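Speaker notes - Veltside meetup talk, "The grip that reported success"
2021-08-20

Slide 1. Skip the bio. Say up front that I'm not selling anything and that I don't think this fault is fixed.

Slide 2. What we were told. The Sarkex controller closes the fingers, reads motor current, and if the current rises it logs "object held." The sales sheet treats that as proof. Ask the room who has ever trusted a log line like that. Wait for hands.

Slide 3. What went wrong. In March we ran 700 pick attempts with small desk items. The log was nearly all green. Then Briggs, our test site, went through the video and found over 500 seconds of the arm carrying nothing and reporting a hold. The fingers had closed on each other. Current rose, box ticked.

Slide 4. Leave this one up for a bit.
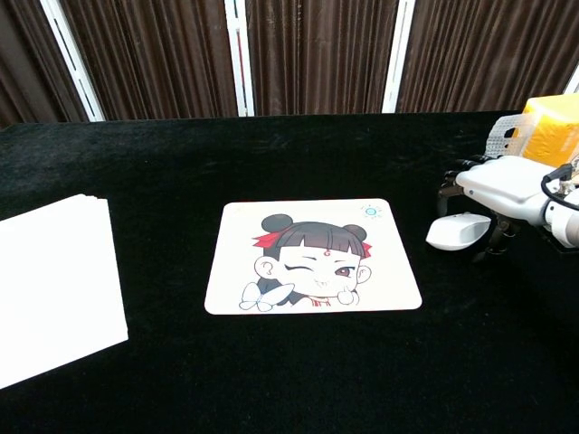
Desk task: gripper over the mouse, mouse pad to the left.

A smooth, rounded shell on soft cloth is a mean test. Push on it from the side and it can slide. Press down and the cloth gives. I don't buy the line that this is an edge case - people have these on their desks.

Slide 5. The safety part. Slow down here. An arm that thinks it has something will lift, swing and place. If it has nothing, fine. If it has half a grip, the thing can come loose at full swing speed. Nanport sent us a patch that waits 5 seconds and checks the current again. All that does is ask the same bad sensor twice.

Slide 6. What I'd want before believing the log:
- finger gap compared with the size of the object
- a camera check after the lift
- a stop on any mismatch, with no auto retry

Slide 7. Likely question: "Didn't the next 2000 runs pass?" They passed by the log. Go back to slide 3 if they push.

If short on time, drop slide 6 and go straight to questions.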